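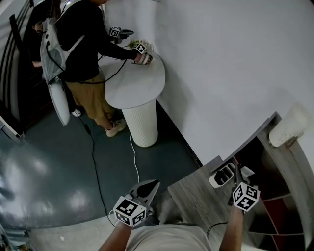 사진 제공: 헤밀사이드(Hemilside)

헤밀사이드, 손에 쥐고 쓰는 그리퍼 비교 시험 진행… 6월에 결과 공개 예정

2018년 3월 21일 – 로봇 손과 작업 기록 장비를 만드는 헤밀사이드(Hemilside)는 브룰루미츠(Brullumitz)와 함께 휴대형 그리퍼의 손가락 형상을 견주어 보는 비교 시험을 시작했다고 밝혔습니다. 오래 준비해 온 일이라 소식을 전하는 마음이 설레기도 하고, 그동안 언제 시작하느냐고 꾸준히 물어봐 주신 고객 여러분께 이제야 답을 드리게 되어 반갑기도 합니다.

이번 시험은 작업자가 양손에 그리퍼를 하나씩 들고 물건을 집고, 옮기고, 내려놓는 동작을 되풀이하는 방식으로 진행됩니다. 그리퍼 몸체에는 흑백 마커가 인쇄된 큐브가 달려 있어 손의 위치와 기울기를 추적할 수 있고, 그리퍼에 장착한 카메라가 손가락 끝에서 벌어지는 일을 가까이에서 기록합니다. 작업자의 머리 쪽 시점에서 찍은 영상도 함께 남겨, 같은 동작을 두 방향에서 나란히 놓고 볼 수 있습니다.

비교 대상은 브룰루미츠가 설계한 곡선형 손가락과 헤밀사이드가 지난 세대 제품부터 다듬어 온 손가락입니다. 두 회사는 각 손가락으로 200회씩 집기 동작을 수행하고, 물건이 미끄러진 횟수와 다시 잡기까지 걸린 시간, 그리고 손목에 느껴지는 부담을 작업자별로 정리할 계획입니다. 한 번의 작업은 최대 30분으로 제한했습니다. 장비를 오래 들고 있으면 자세가 조금씩 흐트러지고, 그렇게 되면 손가락의 차이인지 피로의 차이인지 가려내기가 무척 어려워지기 때문입니다.

시험 물체는 생활 공간에서 흔히 만나는 것들을 염두에 두고 골랐습니다. 단단하고 반듯한 물건은 어느 손가락으로 집어도 결과가 비슷하게 나오는 편이어서, 천으로 겉을 감싼 부드러운 큐브처럼 힘을 주는 대로 모양이 달라지는 물체에 특히 공을 들였습니다. 너무 세게 쥐면 찌그러지고 살짝 쥐면 빠져나가는, 사람 손에는 아무것도 아니지만 그리퍼에는 꽤 까다로운 상대입니다.

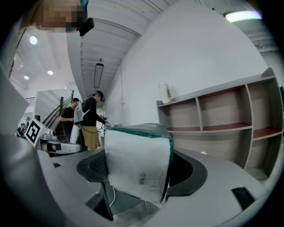 손가락 안쪽에 덧대는 패드도 이번에 함께 살펴봅니다. 패드는 소재 전문 업체 노비츠키(Nowicki)가 공급하며, 두께와 짜임을 달리한 10종 가운데 어떤 것이 천이나 비닐 같은 표면에 잘 맞는지 차례로 바꿔 끼워 가며 확인합니다. 작은 부품이지만 현장에서 가장 먼저 닳는 곳이고, 교체가 번거롭다는 말씀을 많이 들어 온 부분이기도 합니다. 의견을 보내 주신 분들께 이 자리를 빌려 깊이 감사드립니다.

헤밀사이드는 시험에서 얻은 기록을 정리해 오는 6월 공개할 예정입니다. 손가락별 집기 결과와 패드 비교표, 마커 추적 설정값이 담기며, 연구실과 교육 기관에서도 같은 절차를 따라 해 볼 수 있도록 작업 안내서를 함께 배포합니다. 잘 나온 수치와 아쉬운 수치를 모두 싣겠습니다.

아울러 시험에 쓰인 구성을 바탕으로 한 양손 그리퍼 세트 '플로낸스(Flornance)'의 사전 상담도 오늘부터 받습니다. 예정 가격은 3,399달러이며, 그리퍼 두 대와 마커 큐브, 교체용 손가락이 포함됩니다. 패드 구성은 시험 결과를 보고 정할 생각이어서 지금 문의하시는 분들께는 확정되는 대로 따로 안내해 드리겠습니다.

헤밀사이드 소개
헤밀사이드는 휴대형 그리퍼와 로봇용 손가락, 작업 기록용 카메라 장비를 설계하고 제작합니다.

문의: 헤밀사이드 홍보팀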